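3 研究区域与数据来源

3.1 研究区域概况

本文的调查在Jodunholm及其周边的小型船坞中进行。Jodunholm位于河口内侧，岸线较短，泊位多为浮动栈桥，停靠的船只以内河游艇、近岸捕捞船和少量客渡船为主。当地船只的平均船龄偏高，相当一部分在首次交付之后经历过不止一次电气改装，改装内容包括增设生活用电、更换蓄电池组、加装充电设备和导航设备等。由于改装往往由不同的修理厂在不同时期完成，同一条船上并存多种接线习惯的情况较为普遍。

选择这一区域有两方面考虑。其一，当地修理厂保留了比较完整的工单记录，记录中对故障部位的描述虽然详略不一，但多数能够定位到具体回路。其二，河口水体的盐度随潮汐变化明显，船只停泊位置距入海口的远近不同，所处环境的腐蚀性也不同，便于在同一维修体系下比较不同停泊条件对低压直流系统的影响。已有研究多以远洋船舶或军用船舶为对象，配电系统规模大，值班和检修制度严格，其结论难以直接套用于小型船只。小型船只的船主通常自行承担日常检查，专业人员只在出坞前或故障之后介入，检查间隔很不均匀。

3.2 工单资料

工单来自Bạch船厂和另外两家规模较小的修理厂，共1195份，涵盖四个维修季。每个维修季从九月开始，至次年春季船只下水为止。夏季的零星抢修也有工单，但填写过于简略，常常只有工时和配件金额，因此没有纳入分析。

工单原件为纸质，由本文作者逐份录入。录入字段包括船型、船龄、停泊位置、系统标称电压、故障部位、故障现象、处理方法和更换部件。故障部位按主电源侧、配电侧和用电设备侧三段划分：主电源侧指蓄电池端子至主保护装置之间的部分，配电侧指主保护装置之后至各支路熔断器或断路器的部分，其余归入用电设备侧。对于同一工单记录多处故障的情况，按处拆分，拆分后仍保留原工单编号，以便在统计时考虑同船故障之间的相关性。

修理人员对同一现象的用语差别较大。例如“发热”“烫手”“变色”“外皮发硬”在不同工单中都可能指接头接触电阻升高所造成的后果，而“松”既可以指螺母松动，也可以指导线在压接端子内滑动。录入时没有对这些用语作即时归并，原文照录，待全部录入完成后再按统一的编码表归类。编码由两人独立完成，结果不一致的条目经讨论确定，讨论后仍无法判断的归为“不明”，不参与后续按失效类型的比较。

停泊位置分为外港、中段和内段三类。部分船只在一个季节内更换过泊位，此时以停留时间最长的泊位为准。有些工单没有填写泊位，可以从船坞的租赁登记中查到，查不到的按缺失处理。

3.3 主电源侧连接的检查方法

工单只能反映已经被发现并报修的故障，对于尚未引起明显现象的劣化缺乏记录。为弥补这一不足，在第三和第四个维修季中，对部分船只的主电源侧连接作了补充检查。检查对象为船主同意参加且船只已经上岸的情形，检查前断开岸电，关闭全部用电设备，并断开蓄电池负极。

检查分外观、紧固和电压降三步。外观检查记录端子和紧固件表面有无绿色或白色沉积物，绝缘护套是否完整，导线弯曲半径是否过小，以及保护罩是否在位。保护罩缺失在工单中很少被单独记录，修理人员大多把它看作附带问题，但在舱底这类可能存放工具和缆绳的空间内，裸露的正极螺栓有被金属物搭接的危险，因此单列一项。

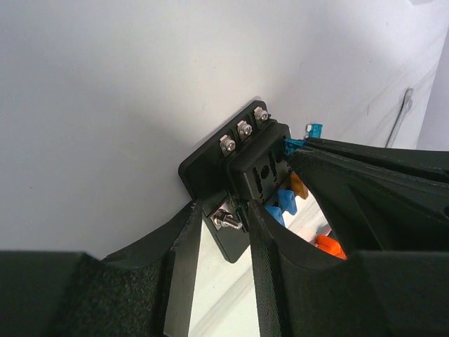

图1 插片式熔断器座及其安装板

紧固检查使用预置式力矩扳手，按部件说明书给出的力矩复核。说明书已经遗失且部件上没有标注的，按螺纹规格取通用值。复核时先在螺母与螺栓端面上画线，再施加力矩，若画线出现错位，则记为紧固不足。这一方法只能判断是否低于规定值，无法得出原有的实际力矩，因此结果只作二值处理。对于垫圈次序错误的接头，例如把平垫圈夹在导线端子与导电面之间，不论力矩是否合格，均另行记录。这种装配方式使电流经由垫圈通过，而常用的不锈钢垫圈电阻率远高于铜，在启动电流或逆变器满载电流下容易局部发热。

电压降测量在恢复供电后进行。负载采用可调电子负载，电流从小到大分级施加，每级保持到读数稳定后记录。测量点取蓄电池端柱、熔断器座进线螺栓、熔断器座出线螺栓和主开关出线端，逐段相减得到各段压降。测量表笔直接接触端柱或螺栓本体，不接触端子片，以免遗漏端子片与螺栓之间的接触压降。测量期间关闭充电设备，防止充电电流叠加造成误差。

测量仪器为两台同型号的手持数字万用表，每周用同一标准电压源比对一次。比对偏差在仪器说明书给出的范围之内，没有对读数作修正。环境温度和舱内相对湿度由Hukeo温湿度记录仪自动记录，记录仪置于电池舱内，避开通风口。

3.4 停泊环境数据

盐度数据取自港口管理方在航道内设置的测点，缺测时段不作插补。各泊位的盐度以距离最近的测点代替。这种处理忽略了栈桥之间水体交换的差异，但从测点之间的变化幅度看，外港与内段的差别远大于相邻泊位之间可能存在的差别，对三类泊位的划分影响不大。

舱内湿度比外部盐度更直接地影响电气连接，但只有参加补充检查的船只才有舱内记录。对这部分船只，计算了停航期间相对湿度超过露点临界条件的累计时间，并与通风方式一并列入分析。通风方式按自然通风、机械通风和无通风三类记录。不少船主冬季用防水布覆盖全船，自然通风口因而被部分遮挡，这类船只仍按原有通风方式登记，另加备注。

3.5 数据整理与分析方法

全部资料整理后得到3743条记录，其中既有工单拆分后的故障条目，也有补充检查中的逐个接头记录。两类记录性质不同，前者以发生故障为前提，后者包括状态正常的接头，因此在分析中始终分开使用，只在讨论部分对照其结论。

对工单资料，主要比较三段之间故障类型的构成，以及构成随船龄和停泊位置的变化。由于缺少同期在港船只的完整清单，无法计算严格意义上的故障率，文中所称的“频次”均指在已报修故障中的占比。对补充检查资料，以接头为单位建立二分类混合效应模型，因变量为电压降是否超过限值，固定效应包括船龄、停泊位置、通风方式、紧固是否合格和垫圈次序是否正确，随机效应取船只。限值参照设备说明书，没有说明书的取标称电压的固定比例。

模型拟合使用Plultirell统计软件包，以默认的优化算法求解，收敛后再换用另一种算法核对，两次结果在报告的有效位数内一致。缺失值只出现在停泊位置和船龄两个变量中。船龄缺失的船只多数铭牌已经更换，修理厂的估计值相差较大，没有采用。含缺失值的记录在主分析中剔除，在敏感性分析中以多重插补处理。

3.6 资料的局限

工单由修理厂为结算而填写，便于收费的项目往往记录得较细，顺手处理的小问题可能完全没有记录。接头重新紧固一类的工作耗时很短，多半包含在例行检查的工时之内，这意味着工单中紧固不足的占比应当低于实际情况。补充检查的结果在一定程度上印证了这一点，具体数值见第4节。

参加补充检查的船主出于自愿，可能比一般船主更重视维护，也可能恰恰是因为已经察觉供电异常才同意检查。两种倾向的方向相反，本文没有足够的信息判断哪一种占优。此外，Bạch船厂提供了多数工单，其常用的部件型号和接线做法对结果有较大影响。为此，在第4节中除给出合并结果外，还分别给出该厂与另外两家修理厂的结果。

补充检查只在船只上岸时进行，此时发动机不运转，船体没有振动。航行中因振动而间歇出现的接触不良，在静态测量中可能表现正常。对工单中注明“时好时坏”的故障，后文单独讨论，不与静态测量结果直接比较。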